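What We Saw When the Robot Came to Pick Up a Mug

If you have ever been told to take your cup back to the kitchen, you already know most of what happened at the Turness open day. A robot was asked to do the same thing. It did not roll its eyes or say "in a minute," but it did take a very long time getting started.

Turness is a robot lab in Plalthorpe, in a brick building that used to sell carpets. Once a year, in March, it opens its doors so that kids can come in, ask questions, and touch the four or five things it is okay to touch. Vilja Ojala runs the day. She has a loud voice and a very small microphone, and she doesn't need the microphone.

The main event was on the big screen in the back room. The people at Turness do most of their practicing inside a computer. They build a pretend room, put a pretend robot in it, and let it try things. This is called a simulation. It's a bit like a video game, except that the player is the robot and the only level is "mug."

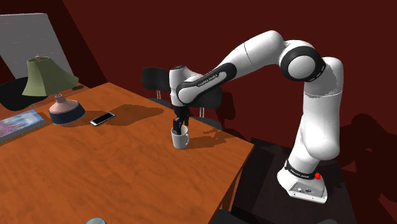 Vilja started by asking us what a robot needs in order to pick something up. Somebody shouted "Hands!" and somebody else shouted "Lasers!" The first answer was closer. What this kind of robot has is a gripper, and a gripper is a hand that has been told it may only have two fingers. There is no palm and no thumb, so the robot can't just wrap itself around things the way you do. Look at where the fingers have gone: down into the open top of the mug. You have probably been told not to put your fingers in a cup. The robot has not had that talk yet.

Why does it need such a long arm for such a small job? The arm bends at places called joints, and each joint can only turn in its own way. Your elbow is the same. Try bending it backward. (Please don't try very hard.) To get its gripper to one exact spot, the robot has to work out how much every joint should turn, all at the same time. You do this whenever you scratch your nose, and you have never once thanked your brain for it.

The pretend room had a name, too. The programmers call it Clulia, and they would not say why. The robot's control program is called Bach, after the composer, because one of them likes to hum while it loads. It loads for a while. We heard a lot of humming.

So what is hard about a mug?

Quite a lot. A mug is round, so it can roll. It has a handle on one side, so it isn't the same shape all the way around. It is hard and smooth, and smooth things like to slip. If you squeeze too softly, the mug drops. If you squeeze too hard, a real mug can crack, and then you need a broom and a good excuse. A pretend mug is much cheaper. Vilja told us that Bach had practiced with mugs 637 times in the week before the open day, and that the cost of replacing them had been zero dollars.

Then she switched to a close-up, and everyone leaned forward.
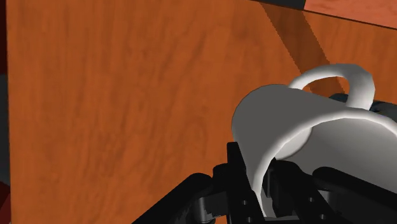
There is a word for how a robot holds something, and the word is grasp. A good grasp keeps the object from sliding or spinning. Engineers think about where each finger pushes, because two pushes that line up will hold a thing steady, and two pushes that don't will turn it. Lifting a mug and keeping it level are separate jobs. With the handle pointing up and the opening facing down to one side, the mug in the close-up is in no position to carry hot chocolate. A boy in the front row pointed this out. Vilja said he was welcome to apply for a job in ten years.

She also explained that the computer has to pretend to have gravity. Nobody thinks about gravity much at home, where it comes with the house. In a simulation, somebody has to type it in. They also have to type in how heavy the mug is and how slippery it is. If they get a number wrong, things can float away or sink through the table. Turness once had a chair that drifted up to the ceiling and stayed there all afternoon. They were a little sad when they fixed it.

Shadows have to be worked out too. The computer decides where the lamp or the ceiling light is, and then figures out what should be dark. If you like math, this is a fine way to spend a day. If you don't, the computer will do it for you and never complain. 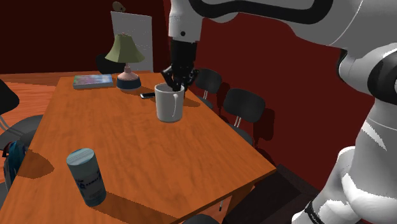 The whole setup: robot arm, table, and the mug under the gripper.

After the demonstration we got to ask questions. There were 33 of them, which we know because Vilja wrote each one on the whiteboard and ran out of whiteboard. These were the best ones.

Does the robot know it is a mug?
Not the way you do. It knows numbers about the shape and the place. It has no idea what cocoa is.

Does it get bored?
No. Vilja said that she does, though.

Why not practice with a real robot?
They do that as well, later on. A real robot can only do one try at a time, and somebody has to put the mug back. Inside the computer, Turness can run 200 pretend rooms at once and go to lunch.

Can it clean my bedroom?
Vilja asked to see a photo of the bedroom. She looked at it for a while and said no.

Try it at home

You can be a gripper. Use a plastic cup, please, and leave the good mugs alone.

1. Put the cup on a table.
2. Hold out your pointer finger and your thumb. Keep the rest of your hand in a fist.
3. Keep your wrist stiff and pick up the cup using only those two fingertips.
4. Now try it with one finger inside the cup and one outside.
5. Ask a friend to give you directions while your eyes are shut. They may only say "left," "right," "forward," "back," "down," and "squeeze."

Most people knock the cup over the first time. When you do finally get it, you can carry it to the kitchen, where it was supposed to go in the first place.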